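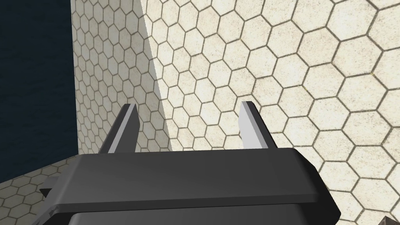
Wrist view, fingers open.

Torka Set-up Guide – Recording Examples
July – Flernow documentation desk

1. Load the room and select both wrist views and the head view.
2. Open both grippers before you press Record.

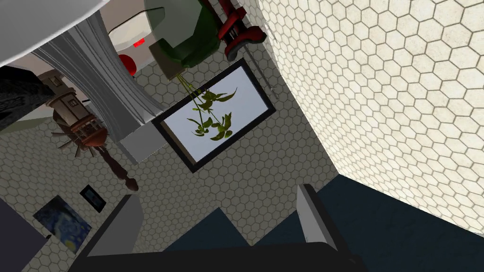 3. Move each arm slowly. A wrist view may tilt steeply – leave it uncorrected.
4. Save 200 examples per task.

Caution: Do not edit saved examples.
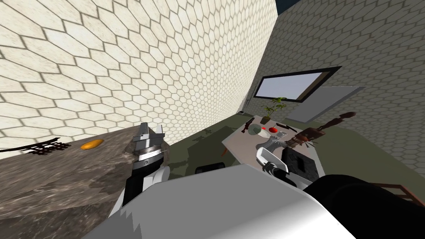

Head view with both arms in view.

Related: Replaying an Example
Contact Flernow Support | Back to top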